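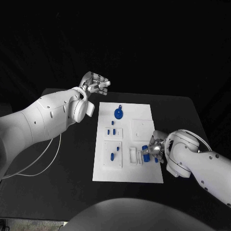
## 3.2 Board and parts

The task board follows the layout proposed by Shawky and Hajji for the Niltomon parts set. It is a flat white rectangular sheet, laid on a dark tabletop in front of a black curtain, and it carries white plastic fixtures together with the blue parts to be handled. The strong difference in color between parts and fixtures was kept from the earlier Udar layout.

The round part with a raised knob is placed near the top center of the board (Figure 2). Smaller parts are distributed over the remaining area.
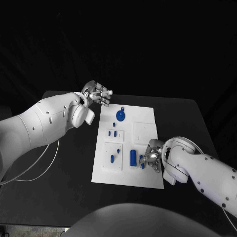
Vol. 28, p. 221

**Figure 2.** The board with the round blue part near its top center.

Positions were recorded before each trial – a total of 1,093 trials was logged – and the board was returned to its marked place between sessions. Parts showing wear were replaced from the Bennani stock.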